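**工单类型：** 售后 / 车身套件 / 主动尾翼
**产品：** Druria 前后包围套件，带电动升降尾翼，控制模块固件 4.3
**提交方：** Huamán 改装店
**处理方：** Fandidden 技术支持二线
**状态：** 已关闭

## 问题描述

车辆加装 Druria 套件后，尾翼在车速超过设定阈值时正常升起，减速后不回落。组合仪表无报警，尾翼控制模块内存有故障码 `SPL-1961`（位置反馈不一致）。手动按键可以降下，但需要长按，短按无反应。

店方已做的操作：

- 断开蓄电池负极，静置后重新连接，故障仍在
- 重新插拔模块主插头，故障仍在
- 清除故障码，下一次升降循环后重新出现

安装时车辆行驶里程未登记。前包围、侧裙和雾灯饰圈安装正常，不在本工单范围内。

## 首次回复

请补充以下信息：

1. 模块标签上的硬件版本号
2. 故障出现时的供电电压，点火开关 ON 和发动机运转两种状态各测一次
3. 左右推杆的霍尔计数，从全收到全伸，各记录一个完整行程
4. 尾门线束过孔处的走线照片

故障码 `SPL-1961` 的触发条件是左右推杆计数差超过允许值并持续 3 秒。触发后模块禁止自动回落，只保留长按手动模式。短按无反应属于该保护逻辑的一部分，不单独处理。

## 店方回传数据

硬件版本 C。供电电压正常，两种状态下均无明显跌落。

| 推杆 | 全收计数 | 全伸计数 | 备注 |
|---|---|---|---|
| 左 | 0 | 1,961 | 行程平顺 |
| 右 | 0 | 1,000 | 行程平顺，机械位置与左侧一致 |

两侧机械位置一致，而右侧计数明显偏低。店方曾怀疑右推杆内部打滑，拆下后在台架上单独通电，未发现卡滞。

（故障码编号与左侧全伸计数相同，属巧合，二者无对应关系。）

## 分析

机械行程一致而计数不一致，可排除推杆丝杆和铰链问题。剩余可能：

- 右推杆霍尔元件损坏
- 霍尔信号线接触不良，部分脉冲丢失
- 模块右通道输入级故障

建议按互换法定位。左右推杆插头为同型号，电源与信号针脚定义相同，可以直接对调。对调前将模块切到维修模式，否则自动升降可能在测试过程中动作，有夹手风险。

操作步骤：

1. 点火开关 OFF，等待模块休眠
2. 在模块端对调左右推杆插头
3. 点火开关 ON，进入维修模式
4. 点动升起，每次不超过行程的四分之一，记录两通道计数
5. 点动降下，恢复原插头位置

判读：低计数跟随推杆及其线束走，故障在推杆或线束；低计数留在右通道，故障在模块。

## 互换结果

低计数出现在模块左通道，即跟随原右侧推杆及线束。模块输入级排除。

随后店方绕过尾门线束，用临时跳线将右推杆直接接到模块，计数恢复到 1,961。霍尔元件排除。故障范围缩小到右侧尾门线束，从过孔胶套到推杆插头之间。

店方报告：过孔胶套内侧，信号线绝缘层有一处压痕，位置与尾门内衬板的卡扣座重合。静态测导通正常，反复开合尾门时电阻跳变。

## 原因

右侧线束未按安装手册走上方线槽，而是从卡扣座后方穿过。内衬板装回后卡扣座压住信号线，线芯部分断裂。尾翼动作时的振动使信号间断，模块丢失脉冲，计数差超限后进入保护。

经核对，手册 Drenthorpe 版的走线图只画了左侧，右侧仅用文字注明“对称布置”。右侧卡扣座位置与左侧并不对称，按图镜像布线会经过压点。此问题已转文档组，修订编号待定。

## 处理措施

1. 更换右侧尾门分支线束，整段更换，不接受在过孔段内焊接或压接修补
2. 新线束走上方线槽，在卡扣座前后各加一个固定点
3. 过孔胶套两端留出弯曲余量，尾门全开时线束不得绷紧
4. 内衬板装回前，先做一次完整升降，确认左右计数一致
5. 内衬板装回后，重复第 4 步
6. 清除故障码，执行尾翼零位学习

零位学习须在尾翼全收状态下进行。学习中断会写入 `SPL-0004`，重新执行即可，无需更换模块。

内衬板卡扣拆过后容易松动，请检查卡脚，变形的换新。拆卡扣用塑料撬板，卡扣装回用手掌压入，勿用锤敲击，卡扣座背面即为线束通道。

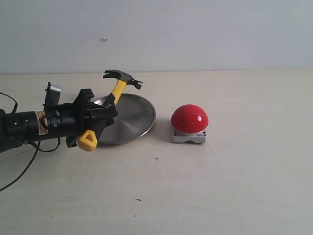 *图 1：机械臂夹爪夹持黄柄羊角锤*

## 验证

店方完成更换后回报：

- 左右全伸计数均为 1,961
- 自动升起、自动回落均正常
- 短按、长按手动模式均正常
- 连续 4 次完整循环，无故障码
- 尾门反复开合，信号线电阻稳定

路试后再次读取模块，无历史故障码。

## 补充说明

店方询问能否放宽左右计数差的允许值，以免同类保护误触发。答复：不提供该参数的开放权限。单侧推杆真实滞后时，尾翼面板会受扭，放宽后可能损坏铰链座和面板漆面。

另询问固件是否需要升级。4.3 为硬件版本 C 的当前适用版本，无需操作。

旧线束请保留标签，随保修单寄回。线束费用按保修处理，工时申请单独提交，附互换前后的计数记录。

**关闭日期：** 2023年10月8日
**关闭代码：** 线束 / 安装走线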